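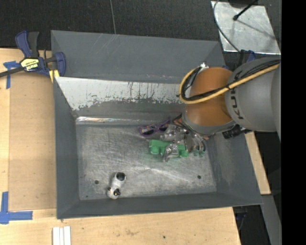 Ticket 2260 — Coating is coming off inside the parts bin (Urberg, large, gray)
Status: waiting for supplier

I write about the large Urberg bin with the sloping sides, which we bought through Zumico in September. We keep small parts in it before they are sorted, and the surface inside is getting worse. On the sloped rear wall there is now a broad whitish band, and its lower border is ragged and flaking. I can also see thin vertical streaks in it and dark speckles. The floor is scratched everywhere, but this I expected from metal parts and I do not complain about it. My question is only about the wall. Is it the coating that comes off, or is it some deposit that I can remove?

Reply from Zumico support
Thank you for the report. Please try first with warm water and a little dish soap on a small area, with a soft cloth. Do not use a wire brush. Please tell us also which cleaner was used before, and if the bin was ever standing with liquid in it.

Update 1
I did the test with soap on a piece as large as my hand, at the left end of the band. The cloth became gray, but the band looks the same when it is dry. In the first weeks we used the Lusov degreaser, the strong one, mixed 1 to 40 as it is written on the bottle. After this we changed to only water. Liquid was never standing in the bin for a long time. It would also go out through the two holes in the floor.

I noticed one more thing. If I pull my fingernail over the lower border, small flakes come off. Higher up in the white part nothing comes off, it is smooth.

Reply from Zumico support
This sounds more like wear of the finish than a deposit. Can you tell us what slides down on this wall? Please also measure the distance from the top of the rear panel to the lower border of the band, and look for the batch number under the bin.

Update 2
The measure is 163 mm at the worst place. The batch number ends with 63, the first part I cannot read, it is scratched away.

About the sliding — yes, the parts are tipped in from a box over the rear side, so they hit exactly this wall and then go down to the floor. I did not think about it before you asked. The bright strip at the rear left, where the floor meets the wall, could come from the same reason, but I am not sure. It feels smooth and it has no flakes.

The left wall has much less damage. On the right wall there is one faint rubbed patch and I would leave it as it is.

Reply from Zumico support
We have sent your information to Urberg. Until they answer, please tip the parts in more slowly, or put a rubber mat over the rear wall. The flakes should be vacuumed out before each filling. Degreaser should not be used on the damaged area.

Update 3
I cut a mat from the Havlíček rubber roll which we had in the storage and hung it over the rear wall with two clamps. It covers the complete band. The first mat was too long, it folded at the bottom and the small parts went under it, so I made it shorter and now it ends a little above the floor.

After several fillings I find almost no new flakes when I vacuum. The band under the mat did not become bigger, as far as I can see. The noise is also less, which my colleagues like very much.

Still open from my side:
— Will Urberg repair the finish, or do we get a new bin?
— If we must paint it ourselves, which paint is allowed?
— Can we order the mat as a ready part, with the correct size?

Please do not close this ticket before the first question is answered.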